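Plondberg Wiki support: Episode galleries empty after category merge
Last updated: Fri 31 January
Status: open, partly fixed

Problem as reported: gallery tabs on season 3 and 4 episode pages of the Plondberg wiki show "Add a photo to this gallery" even where stills were uploaded long ago. Quotes, music lists and plot summaries load fine. Season 1 and 2 pages are not affected.

Checked first: the files still exist. The file list gives 2,365 uploads, same as before the merge. Of those, 2,252 are attached to a page. The rest have no parent.
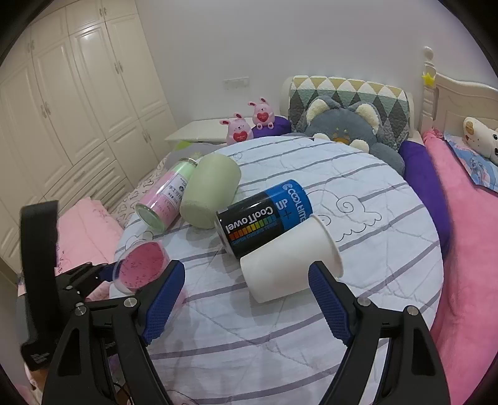
Striped duvet with a small clear container on its side

Tried purging the cache on "Back to Brulberg" (3x07). No change. Tried a null edit on the same page. Gallery came back after up to 90 seconds, then vanished again when the infobox was edited.

Cause, as far as we can tell: the November merge moved "Lins family episodes" into "Nallby arc". The episode template still looks for the old category name when it builds the gallery tab. Pages with no Lins family category never hit that line, so seasons 1 and 2 kept working.

Changed the template to read the new name. 3x01 through 3x09 are back. 3x10, the wedding two-parter, still shows nothing on part two.
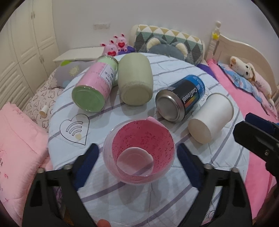 Part two has its title typed with a curly apostrophe and the gallery call uses a straight one. Renamed the page and left a redirect. Gallery loads now. The music list on that page lost its last two songs during the rename and was restored from history.

Season 4 still to do. The bot run stopped at edit 352 with a rate limit error and has not been restarted. Please don't re-upload stills in the meantime, duplicates have to be deleted by hand.

Also noticed: cast order on 4x02 lists the Nallby sheriff twice, once under the character's maiden name. Separate ticket needed.

Next step: restart the bot at the lower speed, then recheck 4x01 to 4x06.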